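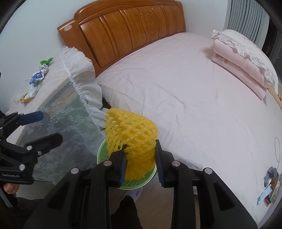
Sample frame, bedroom set. Centre gripper closed on a foam fruit net above the green basket; second gripper at left.

Clekari Grip Trials

A comparison of two fingertip pads on hand-held grippers, tried in bedrooms because bedrooms are where soft, badly behaved objects live. Version of January 29, 2026. Maintained by Seema Negi.

What's in it

795 clips, of which 436 are labelled. The rest are waiting their turn, as they have been since October. Each clip covers one pick and one place, recorded from the camera on the gripper. The operator works with a gripper in each hand.

Pads compared

Siridell: blue, textured, the pair in the sample frame. Good on mesh, foam and crumpled foil. Picks up lint with more enthusiasm than it picks up anything else, so wipe it between sessions.

Grollport: smooth, softer, dearer. Better on printed packets and glossy plastic. On foam netting it tends to hold one strand and let the others make their own arrangements.

Labels

grasp_ok, slip, regrasp, dropped. Four values, and yes, people still argue over slip and regrasp. If the fingers opened fully, it's a regrasp. Please stop emailing.

Known problems

– Foam nets compress, so finger width tells you very little about whether you have one. The Vương controller reports a closed hand and is quite pleased with itself.
– The gripper body fills the bottom of the view. Crop it if you like, but you'll lose the fingertips too.
– Lace and ruffles near the target confuse our segmentation baseline, which has twice labelled a frill as an object.
– Colour balance drifts between rooms. Pinks are the worst offenders.

Splits

Split by room, never by clip. An earlier release did it the other way and produced wonderful numbers – we've withdrawn them.

Licence

Research use only. Corrections to Seema, with the clip number in the subject line.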